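Pimano Community Help
Facilities and Meeting Rooms > Refreshments and Table Service

Bottled water on white meeting tables: placement, labels and part-used bottles

Posted by Elaine Quintana

Our office has taken over the supply of drinking water for the meeting rooms at the Lallevton site. The tables have plain white tops, and the water comes in clear plastic bottles with a white screw cap and a dark green label.

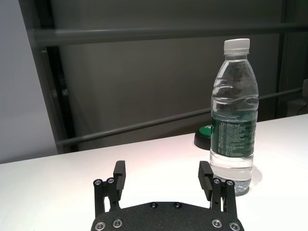
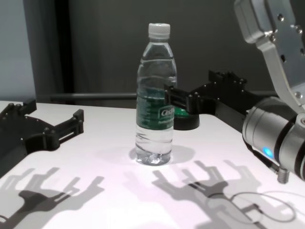 Bottle with green label on the white tabletop, both pictures.

I would be grateful for guidance on three matters. First, the printing on the label is very small, and several visitors have asked what it says. Are we expected to provide a translation? Second, bottles are regularly left behind after a meeting with a good deal of water still in them. The outgoing team returned these to the cupboard if the cap was on, and I am not comfortable continuing that practice. Third, is there an accepted position for the bottle on the table? Our current instruction sheet says only "within reach."

We ordered 200 bottles for October and I should like to have the procedure settled before they are delivered.

Genivaldo Figueiredo

I administered room services at Kaston for a number of years and can offer the procedure that was in force there.

Part-used bottles. Any bottle that has been on a table during a meeting and is no longer sealed should be treated as used, whatever the level of the water. A cap that is screwed down tells you very little. Check the tamper ring under the cap: if the ring has separated, the bottle has been opened. Empty it into the sink, replace the cap loosely and place it with the plastics for recycling. Sealed bottles may go back to stock after the outside has been wiped with a clean damp cloth.

Stock records. Please count opened and unopened bottles separately. In our last full period we issued 1,964 bottles and 93 came back sealed. That figure allowed us to reduce the quantity set out for smaller meetings.

Placement. We set each bottle to the right of the seat and a hand's width in from the table edge, with the front of the label toward the chair. Papers and cables should be kept clear of it – a bottle knocked over at a shared table will generally reach more than one set of documents. On white tops we also wiped the surface at the close of each meeting, as rings and drips from colored drinks are very noticeable once they have dried.

Labels. I would not undertake a translation locally. Request a product sheet from the supplier in the languages your visitors use and keep a copy in the room folder. The sheet should give the source, the volume and the storage instructions.

Choo

We just put a jug and glasses out. Less to throw away. You do have to wash the glasses.

Elaine Quintana

Thank you both. I have adopted the rule on opened bottles with immediate effect, and the instruction sheet will be amended to include the placement wording. The supplier has been asked for a product sheet. With regard to jugs, the nearest sink is on another floor, so we will remain with bottles for the present. The order of 200 stands.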